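Gripper fault stops two-arm trials at Skostuter

Skostuter halted its two-arm handling trials at the Sindness site on Tuesday after a gripper failed to report that it had lost its grip. The test cell was handling household items, among them a wooden spatula and a gray hooded sweatshirt.

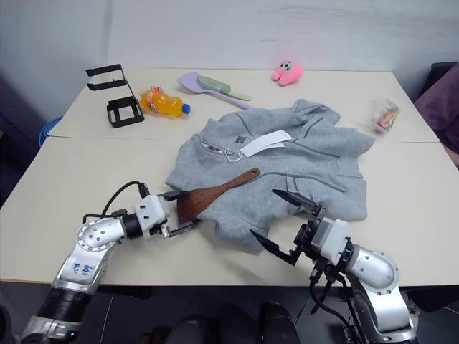 Morkel, in a comment sent to the site, asked why the arm had been allowed to move at all with no valid force reading – a simple interlock would have held it in place.

Skostuter says the interlock was present but set too loosely. The controller accepted the last good reading for 300 milliseconds; the limit is now 70. The fault appeared once in 492 cycles, and a second time 57 cycles later.
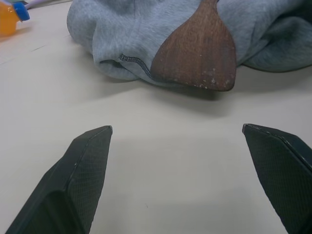 The logs from both events point to a worn connector in the wrist cable. Kalogeropoulos, which supplies the cable, has been sent the part for inspection. No injuries were reported. Trials will resume at reduced speed once the replacement has been fitted and the stop circuit retested.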